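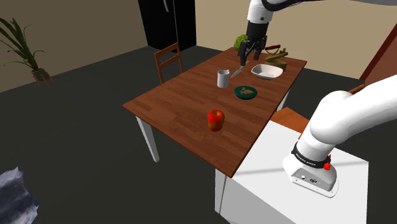 Figure 2. The simulated dining table used for the knife task, with the gripper open above the knife.

4.2 Collecting demonstrations

All demonstrations were given by remote control in Forkeo, our simulated kitchen. The operator steers the gripper with a handheld controller, closes the fingers with a trigger, and learns a good deal about her own patience. We asked for one thing only: pick up the knife and set it down beside the plate. The apple, the mug and the cabbage play no part in the task, although several operators found ways to involve them.

Two operators recorded 91 demonstrations, of which we kept 79. The rest were dropped because the knife ended up on the floor or the mug did. Lorraine Entwistle, by far the steadier hand, approached the handle from straight above and paused before closing. Gion Widmer preferred a sweeping approach that he described as efficient. The policy trained on both sets learned the sweep and the pause, and performs them in the wrong order.

We therefore trained a second policy on Entwistle's recordings alone. Labels for grasp and release were added by hand in Skillside, mostly on a Saturday, and checked by the operator who had not made the recording.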